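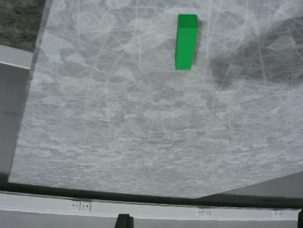
Under-cabinet strip drops off at the far end, power supply or wiring?

tallow_ridge
9 March 2020
Put in a run of 24V warm white strip under the kitchen wall cabinets in February. It is one continuous length, fed from the left end, with the power supply in the cabinet over the fridge. The first part looks fine. By the time you get past the sink it is clearly dimmer and a bit more yellow. The seller (Lirkach, bought through their site) says the strip is within spec and I should buy the bigger power supply. That is another $68 and I don't want to spend it if it won't help. Anyone had this?

Bexhill_Sparks
Voltage drop. The copper in the strip is thin and the far end gets less than the near end. A bigger power supply puts out the same 24 volts, so you would see the same thing. Run a second pair of wires from the supply to the far end and feed it from both sides.

mornay
Same answer. Also check what gauge wire you used between the supply and the strip. People use doorbell wire for this and lose a volt before they even get to the first LED.

tallow_ridge
It's the wire that came in the box. Thin red and black, no marking on it that I can find. The supply to the strip is a long way because it goes up and over the range hood.

Bexhill_Sparks
Replace that with 16 gauge while you're at it.

dunlin44
I'm going to disagree with the first reply. If the supply is undersized it can sag under load, and then the whole run goes dim, the far end most of all. Has anyone asked what the supply is rated for? I had a Janport unit that was sold as 100 watts and it would not hold 24 volts past 70. Measure it before you start pulling wire.

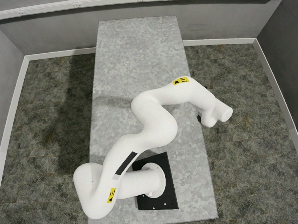 Put a meter on the output with the strip at full brightness, then measure at the pads on the far end. If you read 24 at the supply and 21 at the end, it's the wiring or the strip. If you read 22 at the supply, it's the supply.

mornay
Fair, but he said the first part looks fine.

dunlin44
Fine to the eye. You can't judge a ten percent sag by eye with nothing to compare it to.

Berhanu Wubshet
I fit these for a living, mostly kitchens and shop counters. Both of you could be right, so measuring is the correct first step. One more thing to look at is the connectors. If he used the clip-on kind at the corner, take it apart and solder it. I had a job in Jurnoddale where the owner had already bought two new supplies and the fault was one clip at the corner, biting on the coating and barely touching the pad.

tallow_ridge
There is a clip at the corner, yes. Borrowed a meter tonight. 24.1 at the supply with everything on. 23.2 where the wire meets the strip. 20.6 at the far end.

Bexhill_Sparks
So the supply is fine. Keep your $68.

dunlin44
Agreed, supply is holding. What is it on each side of the clip?

tallow_ridge
22.4 before, 21.5 after.

Berhanu Wubshet
Almost a volt across one clip is too much. Solder the corner first, then change the feed wire, then measure again. You may still want the second feed at the far end.

pell_street
Does the aluminum channel matter for any of this? I'm planning the same thing with Bíró channel and haven't ordered yet.

mornay
Not for the voltage. It helps with heat. Start a new thread with your lengths and someone will work it out for you.

tallow_ridge
Ordered 16 gauge, will solder the corner when it gets here and post the new readings.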